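Is the Eltolus training kit worth it for suturing practice on a surgical robot?

Posted by Linnea Torvik in Training and Simulation
3 answers

I coordinate skills training for a surgical department that has a robotic system reserved for practice two evenings a month. Up to now our residents have done the simulator modules and then gone more or less straight to tissue. The jump is too big. They pass the needle fine on screen and then tear the first edge they touch.

Jemon is offering us a package called the Eltolus kit. As I understand it you get a base tray, a set of replaceable tissue pads, a clamp for mounting animal tissue in the same tray, and a year of video review where somebody scores the recordings and sends back comments. The pads come in boxes of 11. The quote we have covers 120 pads and 100 scored recordings, and the sales contact says that is enough for a group our size.

What I would like to know from people who have used it:

Do the pads hold a stitch well enough to practice knot tying, or do they split?
Is the scoring useful, or is it a number with no explanation?
Can you buy the tray without the review service?

We already have drivers and forceps with lives left on them, so instruments are not part of the question.

Ottar Forsberg

We have had the kit since last December and I run most of the sessions, so I can answer all three.

The pads hold a stitch if the bite is deep enough. Shallow bites pull through, and I count that as a point in its favor. Where they fall short is the surface. They are dry and a little grippy, so the suture stays where you drop it. Wet tissue doesn't behave like that. Thread slides, sticks flat to the surface, or ends up lying under an instrument you weren't watching. Our residents got quick on the pads and then slowed right down again when we changed over.

So my advice is to use the pads for the first few sessions and then move to animal tissue in the clamp. The clamp is the best part of the kit. It takes a piece of bowel or stomach wall without crushing it, and it keeps the tension even from side to side. Tighten the two long screws before the short ones or the tray tips.

The scoring was better than I expected. You upload the recording from the endoscope and it comes back in four to six days with comments pinned to times in the video. There is a number too, but I tell people to ignore it. The comments are things like "jaws opened wider than needed before regrasp" or "tail pulled before needle was clear." One of our residents had 43 comments on a single running stitch. She was not happy, but most of them were the same comment, and she fixed it in a week.
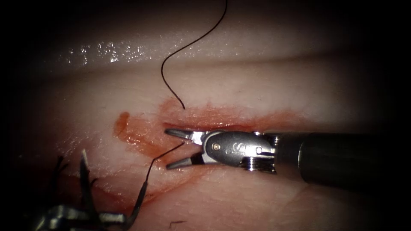 The habit the reviewers pick on most is what the off hand is doing. People watch the driver and forget that the other instrument has the tail. On a robotic system you have no real feel for how hard you are pulling, at least not on the model we have, so you have to judge it by eye - is the thread a straight line, is the edge of the wound starting to lift. They also mark you down for reaching across the incision with the jaws open when there is no reason to. Before the kit I was telling people these things out loud during the session and they nodded and did it again. Seeing it on their own recording works better.

Two complaints. The upload page drops long files, so cut your recordings into pieces of ten minutes or less. And the reviewers don't all agree with each other. We sent in one recording twice by mistake and the comments on knot security were quite different.

You can buy the tray alone. It isn't on the price list, you have to ask.

Alvar Björklund

Too expensive. We use a baking tray, some corkboard and pig stomach from the butcher. Works.

Britt-Marie Sjöberg

I looked at this for the teaching lab at Conenmont and we ended up with the tray and clamp but no review service. We have two senior surgeons willing to watch recordings, and that covers us. If you don't have anyone with the time, I would pay for the review before I paid for more pads.

On the quantity, 120 sounds high to me. A pad can be turned over and used on the other side, and that isn't in the instructions. Ask for half and reorder. Also check the shelf life on the box. Ours had gone stiff at the corners by the time we opened the last ones - they want to be kept flat and out of the sun.

Check the tray against your table, too. It fits ours with the arms in from both sides, but the rim is tall and one arm kept touching it until we moved the port position. Baird makes a lower one that takes the same clamp if you have trouble with that. I haven't tried the Baird pads.

If you go with animal tissue, sort out cleaning with your department first. We needed a separate set of instruments marked for the lab, and getting that approved took longer than buying the kit.

Comment from Linnea Torvik

Thank you, this is what I needed. I have asked Jemon for a price on the tray and clamp with 100 reviews and a smaller box order. Ottar, did they give you the same reviewer each time when you asked, or is that not possible?

Comment from Ottar Forsberg

You can request it when you upload, there is a field for notes. We have had the same person for most of ours since spring.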